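October, after lunch — notebook, household chores bench

Picking up where I left off before the coffee ran out. The question from the Plidmont folks is still the one I can't answer in a sentence: could a machine tidy a living room today, if you let it take its time? I keep wanting to say yes, and then I sit down with the runs and talk myself back to "parts of one."

Tables are in decent shape. Cups, remotes, a folded napkin, all fine with the Akovex planner as long as the clutter is spread out a little. Floors are fine too, if the thing stands up tall enough to get hold of. It's the couch that humbles us, and I have grown almost fond of it for that. Everything on a couch is soft or leaning on something soft, and the one flat hard thing you want is lying there with no edge to get a finger under.

I moved the sim episodes over to the Gendstead living room this morning and capped them at 2000 steps, which felt generous when I typed it. Of the first 30 resets I kept 7 to go through slowly, with the dim lighting left on. My own living room at suppertime is no brighter, and I'd like us to stop testing in rooms lit like a dentist's office.

The bit I want to argue over with whoever reads this is the approach. Coming straight down on a flat item means pressing into the cushion, and our contact model for upholstery is still the old Sjöberg settings, much too stiff. A person would slide the thing to the front of the seat and pinch it there — I did it at home four times last night, never once thinking about it.
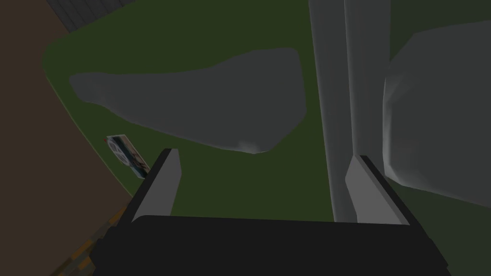
Couch reset, gripper open and empty, small flat item by the left finger.

To do: soften the seat contact, try a push before the grasp, and look again at whether the gray cushions get mistaken for part of the couch in low light. I'd also like a magazine with a floppy cover in the object set, as mean as that sounds. Leaving the cap alone until the push is in.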